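机器人学习实践课 讲义四
从人的演示里学双手操作
主讲:Endang Teoh
适用:Cirkden 项目组全体同学,旁听的同学也请先看完第一、二节再来

一、上次留下的尾巴

上节课下课前,有同学追着我问:既然控制器都调好了,逆运动学也跑通了,为什么不直接写脚本让两只手去干活?我当时只来得及说一句“你去试试拧瓶盖”,结果他真的去试了,晚上九点多给我发来长长一段日志,我看得特别开心!日志里最有意思的一段是:左手夹爪闭合到设定宽度,瓶身被捏扁,瓶口偏了一点点,右手按原来的坐标下去,盖子就歪着咬在螺纹上了。他又把左手力度调小,这回瓶子跟着盖子一起转。

这段日志几乎把今天要讲的东西都讲完了。双手操作难就难在两只手互相影响。左手一动,右手的目标就变了;右手一用力,左手要跟着顶住。人做这些事的时候根本不想,你问他怎么做的,他也说不清楚(不信的话,请用文字写一遍系鞋带的步骤,下次课带来,我们当场照着做)。所以我们换一条路:让人做给机器看。

二、演示数据里到底有什么

一条演示,最少要有三样东西:看到了什么,手在哪里,任务是什么。

看到了什么,用的是头部视角的画面。头部视角的好处是它跟着人的注意力走,人要对准哪里,头就会往哪里低。坏处也在这里:头一直在动,同一个杯子在相邻两帧里的位置可能差很多,而杯子一点没动。做作业的时候一定要分清楚,哪些运动属于物体,哪些属于头。

手在哪里,我们记手腕的六自由度位姿,再加上手指关节。手指关节的估计在遮挡的时候会飘,拇指被瓶子挡住时尤其厉害。处理办法见第四节。

任务是什么,就是一句话的文字标注。别小看这句话。去年 Durán 小组交上来的数据,动作录得非常漂亮,标注却全写“操作物体”,后来训练语言条件策略的时候一条都用不上,整组人重新看录像补标注,补到怀疑人生。请写成“左手扶住瓶身,右手把吸管插入瓶口”这样的句子,有手、有动作、有对象。

三、挑任务

我非常喜欢日常小事。抓方块、推方块当然也能发论文,可是你去家里转一圈,会发现真正每天发生的事情都长得很别扭:软的、透明的、细长的、要两只手才行的。本学期的备选任务如下,每组任选,也欢迎自己提:

把泵头装到瓶子上
拧开再拧紧一个有螺纹的盖子
把毛巾对折两次
把水倒进窄口容器
把插头从排插上拔下来,线绕好
撕下一格纸巾并擦台面

第一个任务看着最简单,我反而最推荐。泵头下面那根管子又长又软,末端离手指很远,手稍微转一点,管尖就会扫出去一大截。人的做法通常是两只手一起凑:瓶子往管子那边斜一斜,管子往瓶口那边递一递,在中间某个地方碰上。这正好是脚本最不擅长、演示最擅长的情形。
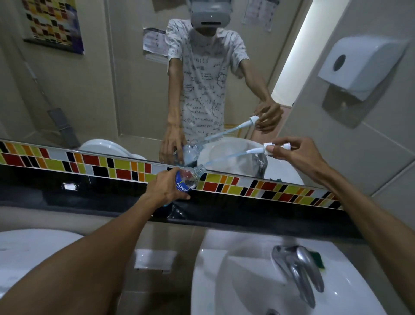

再说一点关于“斜一斜”的事。很多同学写奖励函数时默认容器必须竖直,理由是竖直的时候坐标好算。可是瓶子倾斜之后,瓶口的法线方向朝向来物,插入时手腕不用抬那么高,肘部也更自然。如果你们的策略学出来是斜着拿的,不要急着把它当成误差修掉,先回去看看演示者是怎么拿的。

选任务的时候请顺手估计一下难度,从下面几个方面想:
接触面有多大?管口对瓶口,容差就是两者直径之差。
物体会不会变形?软管、布料、薄壁塑料瓶都算会。
能不能看清?透明和反光的东西,深度相机常常给你一个洞。
失败以后能不能接着来?插偏了可以退回来再插,水洒了就只能重新开始。

四、采集的规矩

这一节请逐条看,期中检查我会按这一节查。

场地不必是实验室。厨房、洗手间、走廊、宿舍书桌都行,越像真实生活越好。Ilville 校区的同学去年几乎没进过实验室,他们的数据泛化得最好,我到现在讲起来还很激动。不过请注意几件事:

1. 公共场所先征得同意,有旁人入镜就停下来重录。
2. 镜子可以有,但要在元数据里勾选“含反射面”。镜子里会多出一双手,手部检测器很可能抓错,左右也会弄反。第六节有专门的讨论题。
3. 光源尽量稳定。长条灯直接对着镜头时曝光会跳,换个站位往往就好了。
4. 每条演示从双手进入画面开始,到双手离开物体结束,中间不要说话指挥,也不要停下来看屏幕。
5. 失败的演示不要删。单独放一个文件夹,写清楚失败在哪一步。我们后面讲恢复行为时全靠它们!

数量方面,每个任务每组至少交 60 条合格演示,由至少两个人分别完成。一个人做出来的数据往往风格太统一,策略会以为全世界都用同一个角度拿瓶子。左撇子的同学,你们是宝贝,请务必参加采集。

头显戴久了会累,连续录制超过二十分钟请休息。松紧带调到晃头时不滑动为准,太紧会头疼,太松则画面抖,标定也会漂。每次重新戴上之后都要重新做一遍标定,步骤贴在 Pesano 设备柜的门内侧,照着做就行。

手指关节飘的问题,目前的处理流程是:先用置信度筛掉低于阈值的帧,短于三帧的空缺做线性插值,更长的空缺整段标为缺失,让训练时的掩码去处理。千万不要用平滑滤波把整条轨迹抹一遍,插入那一下的细小修正会被你抹得干干净净,而那恰恰是最值钱的部分。

五、从演示到策略

课上会完整推一遍,这里只留骨架,方便大家记笔记。

行为克隆:给定观测 o,预测动作 a,最小化预测与演示动作之间的差。写出来只有一行,非常朴素。毛病也很出名,小误差会累积,走到演示里没有出现过的状态以后就不知道怎么办了。

动作分块:一次预测接下来的一小段动作,执行一部分,再重新预测。双手任务里这一招效果很明显,两只手在同一段里一起规划,配合的节奏能保留下来。分块太长反应迟钝,太短又回到老问题,请大家在作业里画出成功率随块长变化的曲线,我很想看看各组的最优点是不是一样。

多峰性:同一个瓶子,有人斜着拿,有人竖着拿,有人先动左手,有人先动右手。直接回归会把它们平均掉,得到一个谁都没做过的动作。扩散策略在这里特别好用,我们下次课专门讲,代码已经放进课程仓库了,忍不住的同学可以先跑起来!

人手到夹爪的映射:人有五根手指,我们的夹爪是平行两指。简单的做法是取拇指尖和食指尖的中点作为夹爪中心,两指尖距离作为开合量。捏东西时这个映射很准,整手握住瓶身时就差一些,因为起作用的是手掌和另外几根手指。请想想怎么改,想到了直接在课上讲,讲错了也加分。

六、讨论题

请以小组为单位准备,不用写成文,能讲五分钟就可以。

镜子里的手和真手同时出现,你只有单目画面,用什么线索判断哪一双是真的?如果镜子占了画面的一大半,你的办法还成立吗?

插管任务里,哪只手是“主动手”?有没有办法从数据里算出来,还是这个问题本身问得不好?

假如只能再加一种传感器,你选触觉、声音还是第二个视角?说说你的任务为什么需要它。

同一个演示者做到后半程明显变快,动作也更省。前半程的数据要不要给更低的权重?

七、作业与时间

任务选择表这周内交给本组助教,写清楚任务、场地、物品和人员。

第一批数据五月初交,先交三条就行,我们帮你们检查格式和标定,免得全部录完才发现时间戳对不上。(去年真的发生过,两路数据差了整整一个时钟偏移,救了一个通宵才救回来。)

全部数据和基线策略五月底交。报告里请放失败案例,至少讲透一个:哪一步开始偏、策略当时看到了什么、你猜它为什么这么做。我读报告最先翻的就是这一页。

真机演示放在最后一次课,各组自己带物品。瓶子请带同款备用的,夹爪力度没调好之前,瓶子消耗得很快。场地里有水的任务请自备托盘和抹布,线缆不要从水槽边走。

有问题发到课程讨论区,附上日志和一小段录像,我一般当天晚上会回。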